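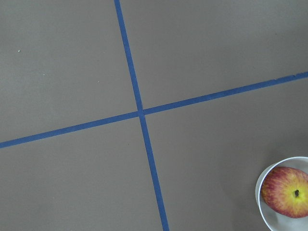 Where two of the lines cross

Blue tape grid on a big table, how fussy would you be?

Posted by senaakpalu, September 24, 2022

Hello all, first proper thread from me after months of lurking! I've been marking out a big table into sections with blue tape and I've gone a bit square-eyed over it. The crossing up top is one I was quite pleased with for flatness, no bubble where one strip goes over the other, but I can't decide if it's a true right angle. I keep tilting my head at it.

I did it with a tape measure and a long ruler, marking off from the near edge. The sheeting underneath is plain brown card and I'd like to be able to peel the tape up and move a line without taking the top layer of card with it. So two questions really: does a slightly skewed cross matter when all you want is to know which section a thing lives in, and is there a better way of getting long lines straight on your own?

Sena

planosus_pete wrote:
Looks skew to me. If you want square, don't measure from the table edge, table edges lie. Mine is 177 cm long and one end is wider than the other, I only found out when I tried to fit an oilcloth. Snap one chalk line down the length and take everything off that.

Cayetano Herrero wrote:
I'd disagree with Pete a bit. From one close-up you can't tell if it's skew or if you're just seeing it at an angle. Measure the diagonals of one section. If they match it's square, if they don't it isn't, and then you can decide whether you care. For sorting things into sections I wouldn't care in the slightest. For cutting fabric I'd have it all up again.

Chalk on cardboard is a horrible idea, by the way. It gets on everything and you never quite get rid of it.

planosus_pete wrote:
You wipe it off??

Cayetano Herrero wrote:
Off cardboard? Good luck.

senaakpalu wrote:
Diagonals! Of course. I'll do that tonight. No fabric on this table, it's more plates and fruit and odds and ends, so I think I can relax.

More of the table:

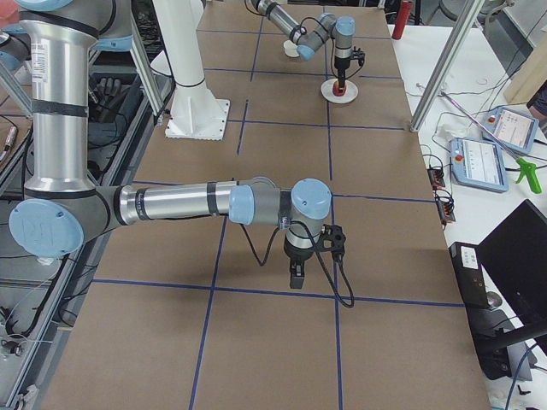 The card top with the long lines running towards the far end

Those are the long ones I was moaning about. I stick one end, unroll the whole length in the air, pull it tight and then lower it. It works if I hold my breath. The bits going across are easier, I can reach those without climbing on anything.

mrs_tuffin wrote:
Oh that's a lovely big table, I'm envious! I do the same sort of thing on our dining table when I'm sorting for the May sale, only I use string and drawing pins and my husband despairs (it's his mother's table). Yours looks straight enough to me. I'd leave it well alone.

The lowering trick is right for long runs. Get a second person on the other end if you can, and press from the middle outwards. If you press from one end you push a little wave along in front of you and it ends up as a crease right where you'll be looking at it.

arkard77 wrote:
What tape is it? I bought a cheap roll from the market and it tore every time I looked at it. Went to a dearer one and it came off in one go.

senaakpalu wrote:
No idea, it was in the drawer with the label gone. Some of it tears beautifully and some of it comes off the roll like a dog's had it. See the long strip by the plate:
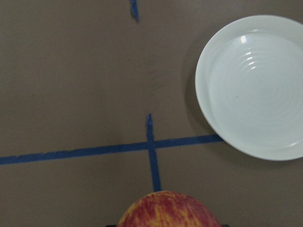 Raggedy edges on the long strip, plate at one end of it, apple down at the bottom

And the upright one finishes in a torn point just above the crossing, with a big bare stretch before the next bit of tape starts. Would you fill the gap in?

Cayetano Herrero wrote:
I'd fill it. Your eye carries a line across a small gap but that's a long way, and whatever you put down there will end up half in one section and half in the next. Cut the torn point off with a craft knife first (light hand, mind the card) and overlap the new piece by 2 cm or so.

planosus_pete wrote:
I'd peel the lot and start again. Patches always show.

mrs_tuffin wrote:
Pete, it's for fruit.

senaakpalu wrote:
Right, patching it is. I'll get a new roll on Monday. Sorry Pete! Will report back on the diagonals.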